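The Bridge at Caker Stays Closed

When I came to Caker in December, the first thing people told me was the number of days. The bridge over the river had been closed for 41 of them. It was written in chalk on the door of the bakery, and every morning the baker's son wiped it away and wrote the new one.

Caker is on the south bank and Brunau is on the north bank, and between them goes the border. For many years this was not very important. People from Caker worked in the sugar factory in Brunau, and people from Brunau came over on market mornings for cheese and cheap shoes. Then the government in the north brought in a new law about foreign workers, the factory dismissed its night shift, and the workers sat down on the bridge. The police of both countries came, each to its own half. The sitting people were carried away, and the gates were shut on both sides. The protest moved into the streets and has not stopped.

It is a quiet protest, I must say. In the evening the people walk from the church to the closed gate, stand there for some time with candles, and walk home. On the other bank a smaller group does the same. They call to each other over the water, and when the wind is wrong they cannot hear the answer.

The diplomats meet in Sedinel, a spa town one hour to the east, because neither side wanted to go to the capital of the other. The talks are in the Hotel Sebastian, which in winter has few guests and can give them the whole second floor. Bujar Bošković leads them. He is 59, he comes from neither of the two countries, and he has done this work for most of his life. He would not tell me what is on the table. He told me instead that he had asked the hotel to take away the long table and bring a round one, and that this request alone took two days, as one delegation had already put its papers in order by the window.

His idea is to open the bridge in steps. First would come the sick people and the schoolchildren, then the workers with a pass, and then everybody. The delegations can both live with the first step. About the second they quarrel, as a pass must be printed by somebody, and the one who prints it can also refuse it.

In Caker I found little love for this plan. A petition with 1,973 names asks for the full opening at once, without passes.
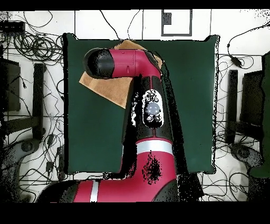
Setareh Ahmadpour does not agree with the petition, and she said it to me without lowering her voice, in a café where most of the guests had signed it. All or nothing is a nice thing to shout, she said, but her mother has her kidney treatment in Brunau and now must travel four hours by the other road. She would take the first step tomorrow, and she would take it from the devil.

Such voices are more frequent than the evening walks let one think. Honeylyn Policarpio worked nine years on the night shift and was among those carried from the bridge. She signed, and she told me that she would sign again, but she has also started to look for work in Sedinel. Her neighbor Dindo Tiongson has rented out his market stall until spring. Neither of them spoke about it as giving up. The rent must be paid, and it is due in whichever town one stands. 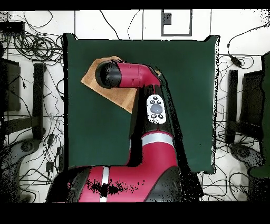 The draft agreement, which I was allowed to see but not to read, has six pages. On 8th December it was carried down to the breakfast room of the Sebastian, and there it was left between the two heads of delegation while they drank their coffee. I have thought of it since as something like that wooden board on the green mat, set at an angle, with one corner to the left and another pointing down. It was straight to no one in the room. Marcelino Prado, who writes the minutes, finally pushed it square to the edge of the table, and both men looked at him as if he had taken a side.

No signature came that morning. The delegation from the north asked for new wording about who may inspect the passes, and the one from the south asked for time to telephone. Mr. Bošković gave them until the evening and went for a walk in the spa garden without his coat.

I drove back to Caker in the dark. The gate was lit from the other side, and the people were already there with their candles. A man asked me if I had come from Sedinel, and what they had said. I told him they were still discussing the passes. He translated this for his wife, and she called it over the water to somebody on the Brunau bank, who asked her to say it again.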